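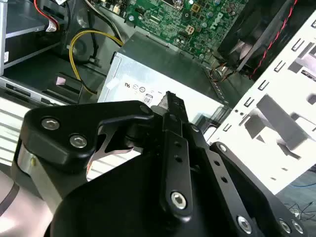
Slide 1: Desktop with the case open, power supply in the middle and the green board behind it.

Good evening, everybody, and thank you to Hatsue Tanabe for saving me the seat by the radiator. Let them settle, then start with the power supply. Point out the row of little black symbols and the boxed "80", which is an efficiency mark, and tell them I walked past that logo for years before I thought to ask what it meant. Ask who has opened their own computer at home (there were 20 hands in Nidthorpe in December, lovely crowd!). Remind them to unplug first. Say it twice, slowly.

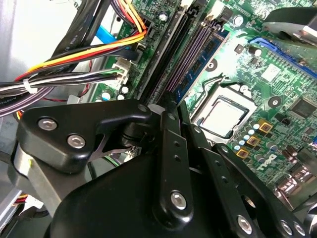

Now on to the processor, and take your time, dear self, you always rush this bit. The lever has to be up before the chip comes out, and the chip lifts straight up, by its edges, no sliding. Tell the Lappalainen story if they look sleepy. Then a word on the memory slots and their end latches, pass the spare memory stick along the rows, and hand over to Lenni for questions.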